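Cleaning and Refitting a Slotted Corner Shelf

Kitchen and Bath Workshop Notes
Last revised May 23, 2019

Quarter-circle metal shelves are used in shower corners, over sinks and at the back of deep counters. The slots drain water well and collect residue just as well. Soap film, hard water scale and grease build up on the inner walls of the slots and in the angle where the base meets the side lips. A wipe across the top does not reach either place.

The method below applies to powder-coated and painted steel shelves. It is also suitable for stainless steel. Do not use it on chrome plate that has started to lift.

Materials

Dish soap, plain
White vinegar, 5 percent
Soft nylon brush, narrow head
Cotton cord or a folded strip of microfiber cloth, for the slots
Two dry towels
Rubbing alcohol, for the wall surface
Replacement adhesive pads or wall anchors, as the shelf requires

Removing the shelf

Screw-mounted shelves come off with a hand screwdriver. Support the curved side with the free hand before the last screw is out. Keep the screws in a cup, together with any washers.

Adhesive-mounted shelves need heat. Hold a hair dryer on low 15 centimeters from the pad for two minutes, then work dental floss behind the bracket with a sawing motion. Do not pry against tile with a metal blade. If the pad does not release, repeat the heating. The Arkness and Veltano corner shelves we have in the shop both use a thick foam pad that splits in half, leaving part of the foam on the wall. Rub it off with a thumb while it is still warm.

Cleaning the slots

1. Rinse with warm water from the underside, so that loose material is pushed out through the top.

2. Mix one part vinegar with one part water. Lay a soaked cloth over the base and leave it for 15 minutes. Longer soaking can dull a painted finish, particularly at chipped edges.

3. Brush along the length of each slot. Brushing across the slots wears the coating on the edges, where it is thinnest.

4. Pass the cord through any slot that still holds scale, grip both ends, and draw it back and forth.

5. Wash the whole shelf with dish soap, rinse, and stand it on edge on a towel until dry. Check the fold of the side lips, which holds water longest.

Rust spots smaller than a match head can be rubbed with a nylon pad and touched up with matching enamel. If the rust has gone through the metal, replace the shelf.

Working on the bench

Do the dry work on a flat wooden table with nothing else on it. Check the surface for grit first, as a single grain will scratch a matte finish when the shelf is turned. Lay the shelf flat to look over the slots, and have any sheet or panel that goes with it within reach. A thin sheet should be held near its middle when it is set against the shelf; held by one corner, it tends to crease.

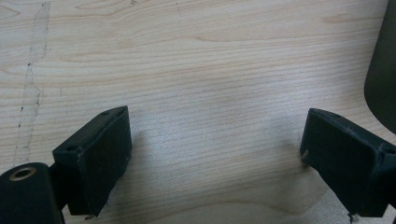
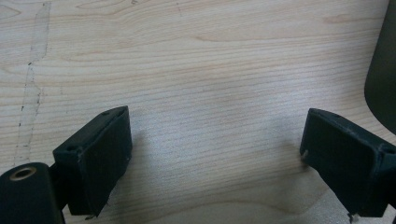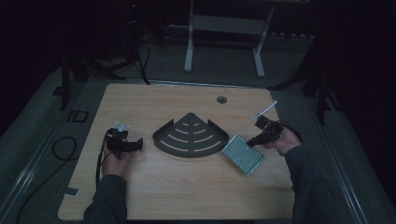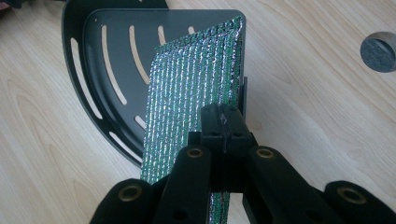

Refitting

Wipe the wall with rubbing alcohol and let it dry fully. Old silicone must come off first, as new adhesive will not hold on it. Mark the height with a pencil on masking tape, and use a short level along one straight side.

Press adhesive pads firmly for one minute each. Leave the shelf unloaded for the full cure time printed on the pad package. The Grecu pads in our stock give this on the back of the card, in small type.

For screw mounting in tile, drill at low speed with a carbide or diamond bit. Fit the anchors flush, then tighten the screws by hand. A power driver will bend a thin lip.

Maintenance

Rinse weekly. Repeat the vinegar soak every October and again in spring, or more often in hard water areas. Keep heavy bottles toward the corner, close to the fixings, and lighter items toward the curved edge.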